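Julville Town FC
Vacancy: Performance Analyst (part-time, fixed term)
Posted 18 December 2020

Julville Town FC seeks a performance analyst for the first team and the under-18 squad. The contract starts in January and runs to the last league fixture of the season.

Hours: 44 per month, including all home matches. Away travel is paid at the club mileage rate.
Reports to: first-team manager
Location: Brannigan Road training ground

Duties
Code match video within 24 hours of the final whistle, using the club's tag set of 378 event types.
Prepare a set-piece report on each opponent, maximum five pages.
Maintain the Muteo player database and correct duplicate entries from earlier seasons.
Export GPS data after training and send load figures to the physiotherapist before the next session.
Supply clips to the under-18 coach on request.

Requirements
One full season of match coding at semi-professional level or above, or a degree with a sports analysis component. Working knowledge of spreadsheets and at least one video tagging package. Current background check. A coaching license is useful but not required.

Pay
1,085 per month before tax, paid on the last working day. Training kit and matchday meals are provided. The post carries no win bonus.
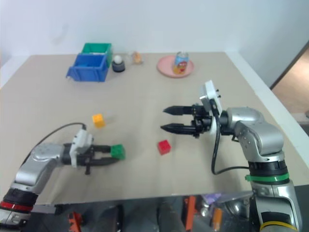
The outgoing analyst adds that the set-piece report takes up most of a Thursday evening, that the manager reads every page of it, and that applicants should ask at interview for a look at the tag set, as the codes for second balls are applied differently here than at most clubs.

How to apply
Send a resume and one sample match report to the club office, marked Analyst. Reports on Skosari League matches are preferred. Video files should not be attached; a link is sufficient. Shortlisted applicants will code one half of a match as a timed exercise.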